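Shared laundry and kitchen room reopens at Willoritz

2018-10-31

Residents of the Willoritz housing block have their shared household room back after a refit that began in May. The room holds laundry and kitchen appliances for the use of all tenants, and will be open until 10 at night.

The main addition is a white machine with two round doors, the larger above the smaller, so that a small load need not wait for a big one.

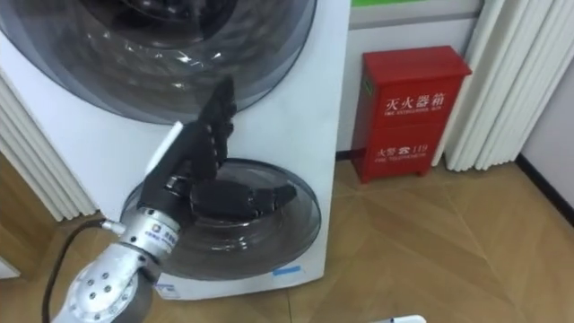 The two-door machine, with the fire extinguisher box against the wall beside it.

Building manager Margareta Bălan said the old washer had been out of service for most of last winter and tenants had been carrying their clothes to the laundromat on Tudose Street. Bookings for the new one can be made in 30-minute blocks on the sheet by the door. The area in front of the red extinguisher box must be kept clear of baskets and carts.

The kitchen side has small appliances for anyone to use, along with mixing bowls and other basics. Liquids should be poured slowly from the large glass bowl into the clear round container, and kept off the white base underneath.

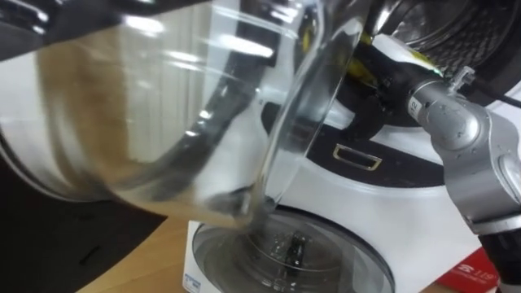 Tenants are asked to rinse whatever they use and leave it to dry on the rack. Cloths are in the second drawer.

Vaughn Mbeki, who lives on the third floor, said he would mostly be there for the soup nights, which start again next month with a limit of 36 places. Names can be left at the office or in the Willoritz mailbox, number 281. Children under 12 need an adult with them in the room.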